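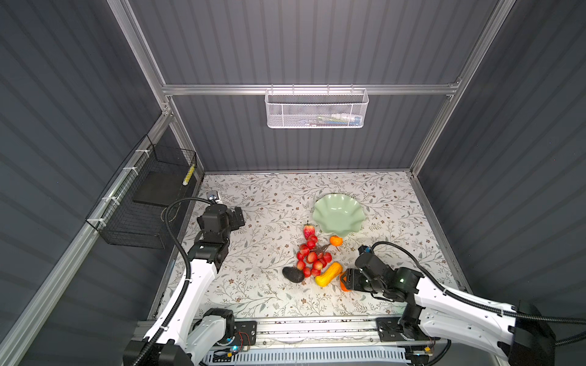 Fruit on the patterned cover, with the mint-green dish behind it.

My grandmother kept a fruit bowl on her kitchen table and it was never empty. It also never had anything in it you were supposed to eat. The pears were wax. When I was six I bit one, and the marks stayed in it for as long as she owned that table. I have thought about that pear a fair amount lately, after getting into an argument with my brother over whether a grown person should own a fruit bowl at all.

His position is simple. Fruit goes in the refrigerator or it goes in you. A bowl on the table is one more thing to move when you want to eat dinner. He lives alone in an apartment with a table that seats two, and I can see how a person gets there.

My position is that the bowl is the most useful thing on the table, and that most of us use it badly. I want to make that case here, and I want to make it for cheap bowls and cheap table covers too. I have owned both for years and have no plans to trade up.

Start with the shape. I like a shallow bowl with a wavy rim. A deep bowl holds more, and that is the trouble with it. Whatever goes in first stays on the bottom, under the weight of everything else, and you meet it again two weeks later by smell. In a shallow bowl you can see all of it from across the room. When a plum goes soft you know that morning.

People buy deep bowls because they think they need the space. At one point I had a wooden one from a store called McKinnon that could hold 25 lemons. I know because I once bought 25 lemons. I used 13 of them. The rest went hard as golf balls, and I felt bad about it every time I walked past. The bowl is in the garage now with paintbrushes in it, and it does that job well.

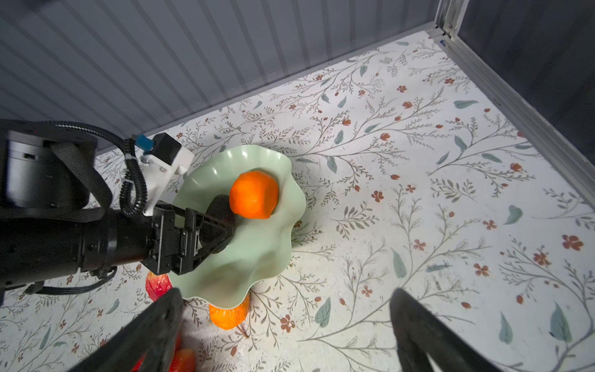 Drollircombe, May

Mixed fruit is the next thing people argue about. There is a rule that you keep apples away from everything because they ripen whatever sits near them. The rule is true. I still put an apple next to the oranges, and nothing bad has come of it. Oranges don't much care. Bananas do, so bananas go somewhere else, and so do avocados unless you want one ready by the weekend. In that case, put it right up against the apple and check it every day with your thumb.

I don't think the fruit all has to fit, either. The bowl holds a few pieces and the overflow sits beside it on the table. In my house that is the normal arrangement from late summer until the first frost. Visitors sometimes try to fix it. They pick up the loose apple and balance it on top of the pile, and then somebody sets down a glass too hard and it rolls off. Leave it on the table. It was fine there.

Fake fruit I have changed my mind about. For years I thought it was silly, mostly on account of the pear. But a friend with small kids keeps a set of it, and I have watched those kids spend an hour moving strawberries and grapes in and out of a dish, deciding which ones go together. They had firm views. The squash was not allowed in. I never got that much use out of any real squash.

Then there is what goes underneath. I am for a printed covering, the wipeable kind, with leaves or vines or small flowers on it. My brother calls it drawer liner. Some of it is drawer liner. I paid for mine by the roll, and the whole table took less than one.

A plain white table shows every crumb by nine in the morning. A dark one shows flour and dust. A busy pattern of stems and little leaves hides a good deal between wipings, and I count that as a service.
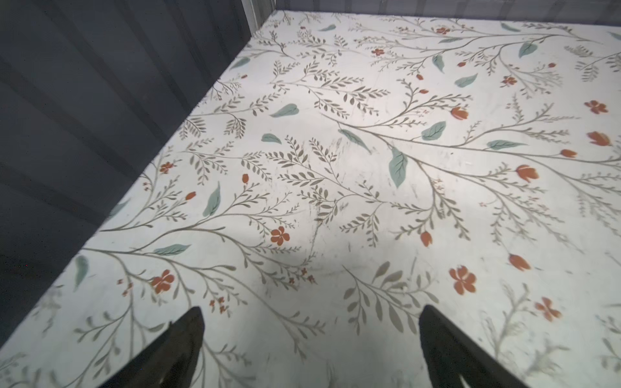 You do still have to wipe it. The corners are where it goes wrong, especially if the table is pushed against a wall, where the rag never quite reaches and things collect along the edge. Twice a year I pull mine out and do it properly. The rest of the time I run a damp cloth over the middle and call it clean.

The pattern should be quiet, in my view. Off-white ground, dull greens, maybe a bit of rust or orange in the flowers. A loud print fights with whatever you put on it. With a quiet one, a single orange looks like a decision. I had a bright yellow check for one summer, a Sumo remnant, and every meal I served on it looked like a picnic that had been rained out.

It scratches, of course. Knives do it, and dragging pots does it, and after a few years there is a dull patch where you always sit. I don't see that as a reason to buy the expensive kind. When it gets bad enough, peel it off and put down another. An oilcloth of the heavy sort will also scratch – it just costs enough that you will be angry about it.

I ran a shorter version of this in our local newsletter, and most of the mail was in favor of bowls. The mail on table covers was mixed.
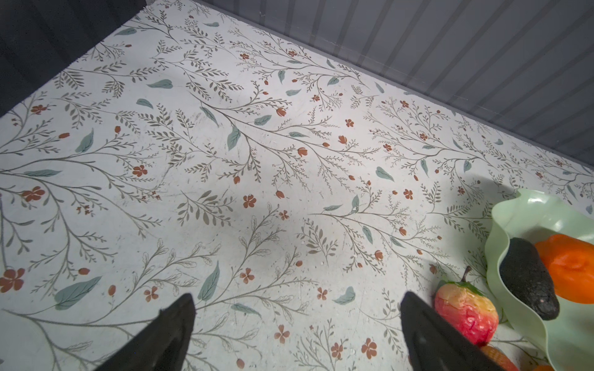

Duván Mosquera wrote that I had the bowl right and the cover wrong. He put vinyl on his mother's table, he said, and when he pulled it up after a few years the finish came off with it in strips, and he spent most of a month sanding. His advice was to use a loose cloth, wash it when it needs washing, and keep the fruit on a tray so you can lift the whole lot off in one go.

He has a point about the finish. My table is laminate and nothing sticks to it for good, so I had never run into the problem. If yours is real wood, try a small piece on the underside first and leave it there a few months. I would still skip the tray. You end up with a bowl on a tray on a cloth on a table, and the apple is farther away than it was.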